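**Clarmont, 14 Oct 2024.** Andus is happy to announce that its play kitchen lending shelf, which opened in a small way back in May, will now be open to every family in the Brellanville district, and we could not be more pleased to be putting so many little bowls and pots into so many little hands!

The idea is a simple one. Families borrow a set, keep it for a few weeks, cook up whatever they like (strawberry soup is a perennial favorite) and bring it back for the next household. A set might have a mug, a cup, a toy strawberry and a slice of orange, along with a red ketchup bottle for those who take their pretend dinners seriously. 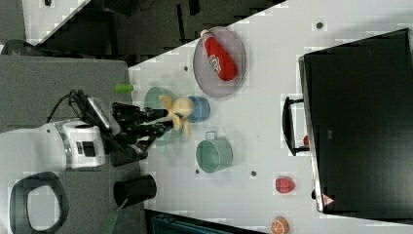 ## What families can borrow

The shelf now holds 1,182 pieces, and 520 families have signed up so far. Colanders go out quickest, with small bowls close behind, and we have added more of both for the fall.
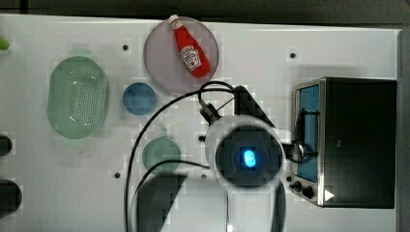

Catriona Nisbet wrote to tell us that her two had set a table for the whole street and would not hear of giving back the colander until everyone had been served.

Plates, bowls and pots can be mixed as you please, so a green colander may go home with a blue bowl and a pale plate, and toy fruit can be added to any order.
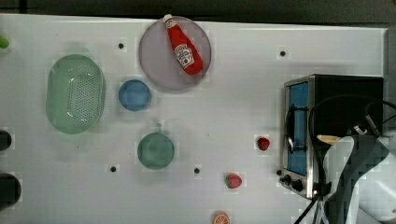
Borrowing is free, and sets can be collected from the Shehata Room at the Brellanville branch during normal opening hours. Please bring proof of address on your first visit.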